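Home | Features | Clothing care | Archive

Black Cloth, Flat Surface: Folding Dark Garments Without Losing the Shape
August
By Chiamaka Shehu
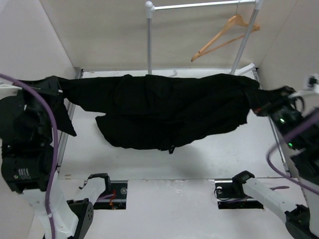
Dark cloth is harder to fold well than light cloth. A seam that shows plainly on a gray shirt disappears on a black one, so the folder works by touch and by outline. Abimbola Amadi, who runs the finishing room at Mapplebeck, trains new staff on black garments first.

Her method starts with tension. The garment is held at both ends and drawn sideways until the upper edge is close to straight. The lower edge will sag. Some sag is acceptable — pulling it out entirely strains the shoulder seams. The cloth is then lowered onto a white surface, where the outline reads clearly and lint is easy to spot.

Sleeves go in before the body. Loops and tabs are tucked last.

Knitwear stays off the rail. Woven pieces may hang, one to a hanger, with 15 millimeters between shoulders. Amadi prefers wooden hangers with a trouser bar and replaces any with a rough finish. A trained folder at Mapplebeck takes roughly 32 seconds per garment; a beginner takes 79.

Last updated: Tuesday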